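Subject: Re: [bookgroup] Next title, and where to get copies

On Sunday Macarena Bustamante wrote:
> Has anyone started Plundard yet? The library has one copy and it
> is out. Also, is it the long edition or the short one? I found
> both online and there are 60 pages between them.

Macarena,

Get the short one, 330 pages, the paperback from 2000. The longer edition has an extra section at the end from the sister's point of view, and Olaia says it gives away who wrote the letters. We can talk about that section separately if people want to.

I'm up to the part where Faller goes back to the house and finds the tenant gone. It is slow for the first 200 pages and then picks up a lot. I still don't trust the husband.

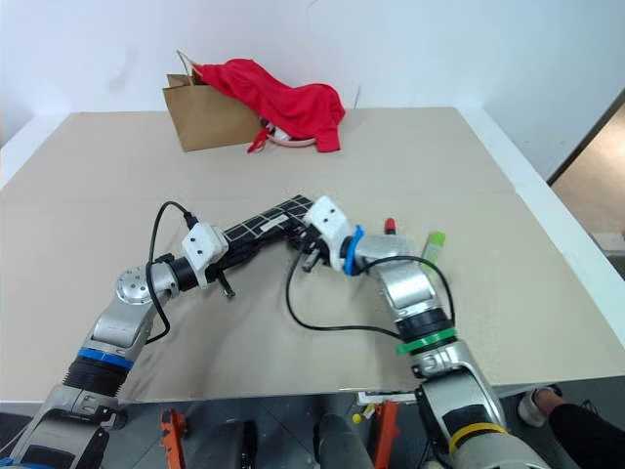
Paper bag with the red garment, on the table

Casimiro has a spare copy and can bring it to the November meeting, or you can pick it up from him before that. He asks that you not write in it.

For the month after, we have two suggestions so far: the second Alcaraz mystery, or Prakbridge, which is a family story set over one summer. I would vote for Prakbridge. We did a mystery last time and half of us guessed the ending by the middle.

Please reply to the list with your pick.

Cayetano Aranda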